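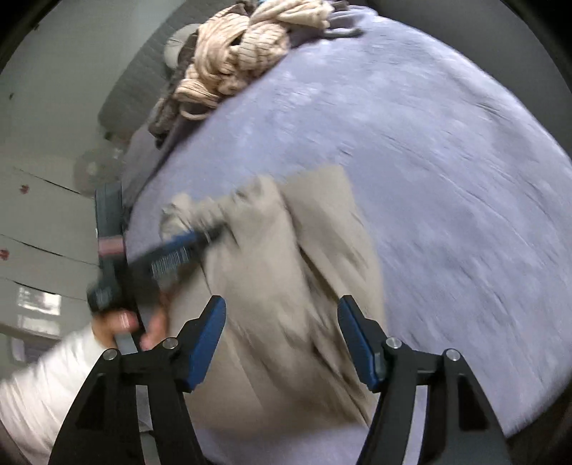
Where should clothing be folded when the folding table is taken up with linens?
On a bed with a flat blanket over it, one garment at a time, with the unfolded pile kept at the far end.

Hadasbridge Residence – Laundry and Linen Working Group
Minutes of the meeting held May 25, 2026, Briltville Room

Present: Gwenllian Rees (chair), Consuelo Palacios, Emrys Pumphrey, Wyn Jenkins (minutes)
Apologies: Gwilym Pumphrey

1. Minutes of the April meeting
Accepted with one correction. Item 4 should read "pillowcases," not "pillows."

2. Folding question
The question and answer at the head of these minutes were agreed as the wording for the residents' handbook. C. Palacios asked whether "flat blanket" ruled out fleece and other fuzzy covers. The chair said it did not. A fuzzy cover stops trousers from sliding but sheds onto dark cloth, so dark items are to be folded inside out or on a sheet.

3. Folding method for trousers
E. Pumphrey went through the current method. Lay the trousers diagonally if the bed is narrow, bring one leg over the other, smooth from the waist down, then fold in thirds. W. Jenkins prefers halves and then halves again, as thirds do not fit the shelves on the second floor. Measured after the last meeting: the second-floor shelves are 300 mm deep. Thirds fit if the waistband faces the wall. Both methods to stay in the handbook, with a note on shelf depth.
Long pieces of cloth without a waistband (scarves, wraps, table runners) are to be rolled.

4. Knitwear
Heavy cable knits are still coming back stretched at the shoulder. Agreed:
– no hangers for chunky knits
– sleeves folded to the back, body folded once
– no more than four to a shelf, heaviest at the bottom
C. Palacios reported that cream and white knits had picked up color from brown cloth left under them in the unsorted pile. Piles are to be split by color before folding starts. Knits found twisted after the wash are to be shaken out and laid flat before anything else is done with them.

5. Hats and small items
Beanies are to go in the shallow drawer, unfolded. Small single pieces that cannot be matched are to be left at the end of the bed until the pile is finished, then moved to the odds basket in the corridor. E. Pumphrey asked that the basket be emptied on a fixed day. Deferred.

6. Supplies
The Todov quote for replacement blankets is $1,625 delivered. The Gunawardena quote is lower but excludes delivery, and the delivery charge has not been confirmed. The budget line stands at $2,000. G. Rees will ask Gunawardena for a full price before the order is placed. Color was discussed at some length – no decision. W. Jenkins wishes it recorded that pale blankets show lint less.

7. Shelf labels
Labels on 9 shelves have come loose. G. Pumphrey to reprint them in the larger type. The old labels are to be scraped off first, not covered.

8. Any other business
The left-hand dryer is leaving creases in cotton. E. Pumphrey to check the timer setting. If the setting is correct, the matter goes to building services.

Actions
G. Rees – full price from Gunawardena
G. Pumphrey – shelf labels
E. Pumphrey – dryer timer
C. Palacios – color-sorting note for the laundry room door
W. Jenkins – handbook text, items 2 to 5

Date of next meeting to be circulated.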